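Ticket: Right leader arm drifts during plate handover demos
Product: Braltis teleop kit, two-arm
Opened by: Nerys Eynon
Status: Open, waiting on customer

Nerys Eynon, 9:40 am
Hi again! Me with the plates. We're recording demos by remote control (I drive both leader arms, the follower arms copy me), and since the January update the right side has been creeping on me. I'll hold my right hand perfectly still, and over a minute or so the right gripper rolls inward a little. It's not a lot, but when both grippers are on the same plate it means they start fighting each other, and then I get the force warning and the episode is toast. I lost 7 episodes yesterday before I gave up and went for lunch.

Things I've tried already: power cycle, re-homing both arms, swapping the USB cables left to right (the drift stayed on the right), and a different plate in case it was me being clumsy. Log says "wrist_roll offset 1,573" on the right and basically nothing on the left. Is that in ticks? It sounds like a lot!

Cristian Sánchez, support, 10:15 am
Hi Nerys, yes, ticks. Anything over 2,000 would have locked the arm out, so you're under the limit but well outside normal. Could you run the wrist calibration on the right leader only, with the follower disconnected, then let it sit for 30 minutes and read the offset again? Please also tell me if the drift shows up when only one gripper is holding something.

Nerys Eynon, 11:50 am
OK, done, and it's better but it isn't gone. Offset was tiny straight after calibration and had crept up again by the end of the wait. With one gripper on a plate I can't see any drift, though maybe I just don't notice it when there's nothing pulling back? 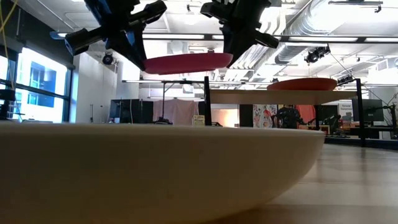 I also tried going slower on the two-handed part, fingertips on the rim and no squeezing, and I got a few clean episodes that way. The trouble is they're so slow that I don't want the policy learning from them (it would take all day to put one plate away). Can I keep them and tag them, or should I bin the lot?

Cristian Sánchez, support, 12:20 pm
Keep them and tag them "slow", you can filter later. I suspect the roll encoder in the right leader. Send me the full log and the serial number from under the handle, please.

Nerys Eynon, 12:35 pm
Log attached. Serial number to follow, I need a flashlight to read it.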